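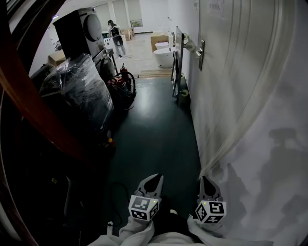 Both grippers up in the corridor doorway, marker cubes toward you, with the far room ahead.

Hand Gripper Recording - FAQ for new demonstrators
Wiriya site. Last edited September. Questions not covered go to Waraporn Srithong.

Do I need to know anything about robots?
No. You do the task with the grippers in your hands, we train on it later. If you can open a door and pick up a cup you're fine.

Why not just wear gloves, or use my own hands?
The arm at Vatthorpe has two fingers per side. If you do something with five it can't copy you. Keep every contact at the fingertips. No knuckles, no elbows, no hip on the door.

What are the square patterns on the cubes for?
Tracking. The software finds the black squares and works out where each gripper is and which way it's pointing. Cover them with a sleeve or a thumb and we lose that stretch.

Can I roll my sleeves down?
Yes, but not over the cubes. Snug cuffs best. Loose ones flop forward when you reach down.

How long is a demonstration?
Most are under 4 minutes. Start in the doorway, walk, do the task, let go, back off a step, stop. Don't chat in the middle. Pauses are ok if you'd pause anyway.

How do I start and stop?
Close both grippers fully, twice, to start. Same to stop. If you do it by accident half way just carry on and tell us the take number, we can join them up.

How fast should I go?
Slower than you think. Three quarters of normal walking speed. Turning is worse than walking - turn your whole body, not only your head.

The corridor has a lot of stuff in it. Do I move things?
No. Leave wrapped equipment, racks and cables where they are. The policy has to cope with a narrow route. Step over cables, don't drag feet. If something really blocks you, stop the take and ask. And never touch the fire extinguisher for a demo, not even as a "pick up" object.

What if there's someone else in the room?
Fine. Walk round them like you normally would. If you're handing something over, wait till they have hold of it before you open. Two of our handover takes from last month were no good for exactly this.

Doors?
Handle with one gripper, other one stays up and visible. Push doors are ok with closed fingertips. Round knobs we don't do yet.

I dropped the object. Delete it?
Keep going! Pick it up and finish. Recoveries are usefull, we have 2,964 takes in the Graltico set and only 791 with any kind of fix in them. Don't drop things on purpose though, it shows.

Do you also use remote control?
Yes, for the fine stuff. That's the Nukden station, you sit down and drive the real arm with a pair of handles. Separate training, separate FAQ. Most people do hand grippers first and move over after 12 sessions or so if they like it.

Which is better data?
Depends. Hand grippers are quick and you can go anywhere in the building. Remote is slow but it's the real arm, so no surprises about reach. We mix them.

My wrists hurt.
Stop. Take a break, swap to the lighter pair. Nobody is counting your takes. Tell Waraporn if it's still sore the next day.

The fingertips feel loose
Check the screw at teh base before every session, quarter turn max. Spares in the top drawer. Don't glue them - someone did.

Can I see my recordings?
Ask at the desk. Usually ready by 4 pm the same day. You can ask for any take to be removed, no reason needed.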